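4. Moving your stored items to the new shelving

The Dernik leaflet in the box says the shelving unit is ready to load as soon as the last clip is in. We would wait. Give the frame a night standing empty, then check the clips again in the morning. In our own set-up two had worked partway out by then.

4.1 Before you load

1. Push down on each shelf with both hands, first in the middle and then at the corners. A little give is normal. A click is not, and means a clip is only half seated.
2. Fix the wall strap. The leaflet calls it "optional for most homes." It does not say which homes.
3. Wipe the shelves with a damp cloth and let them dry.

CAUTION: Do not stand on the lowest shelf to reach the top one, whatever the picture on the carton suggests.

4.2 Loading

4. Start at the bottom. Heavy items such as paint, tools and canned food go on the lowest shelf.
5. Keep each shelf under 40 pounds. The carton promises more, but we could not find out how that number was tested, and Dernik did not answer when Pallavi Garg wrote to ask.
6. Put small loose things in open bins. Bins with lids look tidier in the catalog, and in our experience they get opened once and then forgotten until December.
7. Leave 3 inches between the top of a bin and the shelf above it, so you can get a hand in.
8. Label the short side of each bin, facing out.

Note: The Nuluver label kit (part 769) is sold as removable. Try one on the underside of a bin first. Ours took a strip of color with it. Masking tape and a marker cost less and come off clean.

4.3 After the first week

9. Check the clips and the wall strap once more. Tighten the strap if you can slide a finger behind it.
10. If a shelf has bowed, move the heaviest thing on it down a level. Turning the shelf over, as the leaflet advises, only hides the bend for a while.
11. Keep the leftover clips. Replacements are said to be available, but see section 7 on parts before you count on it. 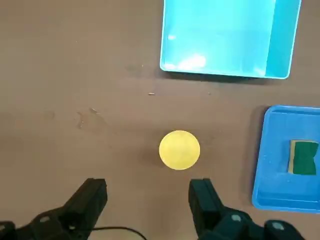 Photo: Noreen Nic Aodha

An open turquoise bin on a brown tabletop. Any plastic bin will do for step 6, provided it fits the depth of your shelf. Measure the bin at the rim, where many are widest, and don't trust the size on the sticker.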